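Projects > Student Reports > Robotics and Safety

Writing rules for a robot that lives in a simulator

My project sounded small when I pitched it: write a set of working rules for a simulated home robot, then see if our class would really follow them. I figured two pages. I ended up with nine rules and a lot of crossed-out ones! 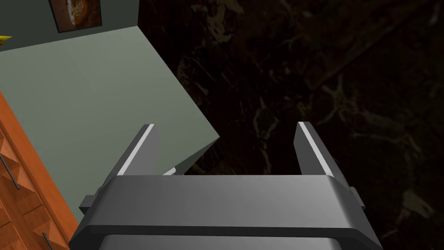 PLURKCOMBE, August – Rule 1 is the one I fought for hardest. Before any move near a counter edge, the gripper has to be open and empty, and whoever is running it has to say so out loud. (Yes, even alone, even at night.) We log it too, in a shared sheet called Flirkik, and by the end that sheet had 444 entries.

Rule 2 covers the wrist view. The palm hides whatever is right behind it, so if you can only see a sliver of the thing you want, you back up and look again. No guessing!

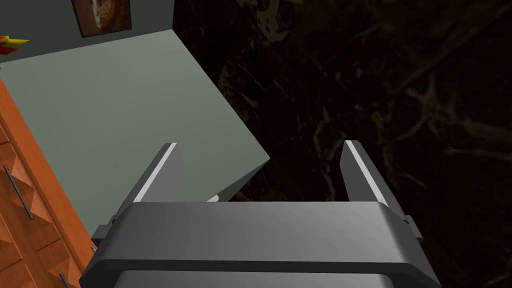 By Lok-yiu Tsao, Zistska project group

Rule 3 is about what sits past the edge. I used to treat the drop to the floor as somebody else's problem, and then I read through our logs and changed my mind pretty fast. Now you stop at an edge and check both fingers before going on.

The rule people complained about was Rule 6, one arm moves at a time. With two arms it feels so slow.

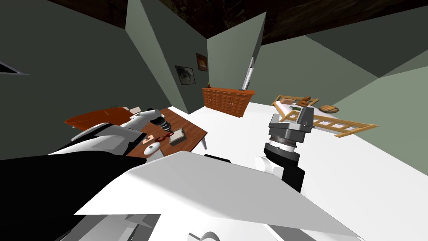 I still kept it, at least for beginners, and I'd want a lot more than our 307 test runs before dropping it. Next term I'm hoping to try the same rules with the Kan class and see which ones they hate.

Related
Naming your log files so others can read them
Stop buttons: where should they go?
Zistska group: spring reports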